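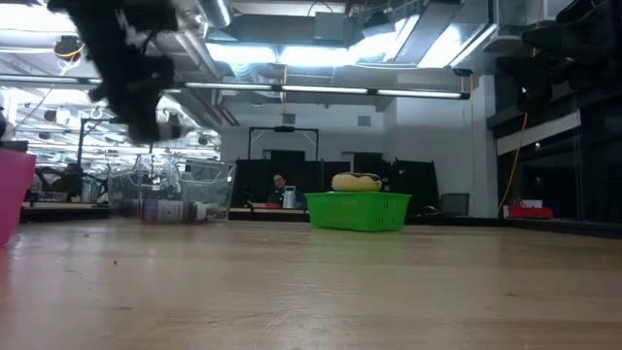 Plastic basket with perforated sides, holding a donut-shaped plush toy

A perforated basket is a small open-topped container, usually moulded in one piece from plastic, whose sides are pierced by a regular pattern of holes. It is used in homes, schools, shops and offices for holding loose articles, and belongs to the wider group of open storage containers that also includes bins, trays and tubs.

Construction

Most perforated baskets are injection moulded from polypropylene. Molten plastic is forced into a steel mould, cooled and pushed out, and the holes are formed by the mould itself. No drilling or cutting follows. The sides slope slightly outwards from base to rim, an angle known as draft, which lets the moulding come away cleanly and allows empty baskets to be nested.

The grid pattern reduces the amount of plastic needed for a given size. The strips left between the holes carry the load to the rim, which is generally thickened or folded over. Square and oblong holes are the most common. Round holes spread stress more evenly at the edges but leave more material in the wall.

Colour is added to the plastic before moulding and runs through the full thickness of the wall, so scratches show less than on a painted surface. Bright greens, pinks and blues are widely sold. Strong colours are also used for sorting, with one colour given to each type of content.

Comparison with other containers

Solid-walled tubs hold liquids and fine material, which a perforated basket cannot. Transparent bins allow the contents to be identified from the side, but clear plastics such as polystyrene are more brittle and tend to crack at the corners when dropped. A perforated wall gives a partial view of the contents and lets air pass through, making it suitable for damp cloths and bath toys.

Use with soft toys

Soft toys are among the articles most often kept in open baskets. They are light for their size and can be compressed, and a toy wider than the opening may be rested on the rim. Ring-shaped toys, including those made to resemble iced donuts, sit fairly steadily in this way if the rim supports them on opposite sides. Plush fabric can catch on rough moulding marks, and baskets intended for toys should have smooth edges.

Sizes

There is no general standard for household baskets. The Trindell range, listed in the catalogue dated 2021-05-01, has 7 sizes, the longest measuring 38 cm at the rim. The Paiva range has 5. Baskets from different ranges seldom nest correctly, even where their stated lengths agree, as the draft angle and rim width vary.

In her handbook of small storage, Anel Du Plessis classes baskets by the proportion of open area in the wall and treats the handle as a secondary feature. Her tables give a limit of 800 g for light desk baskets lifted by one side of the rim.

Care

Perforated baskets are washed by hand in warm water with a mild detergent. Dust gathers at the inner corners of the holes and is removed with a soft brush. Long exposure to sunlight makes polypropylene brittle unless a stabiliser has been added, and the first cracks normally appear in the narrow strips near the rim. A cracked basket cannot be glued reliably, since most household adhesives bond poorly to the material.

See also

Crate
Nesting container
Storage bin
Stuffed toy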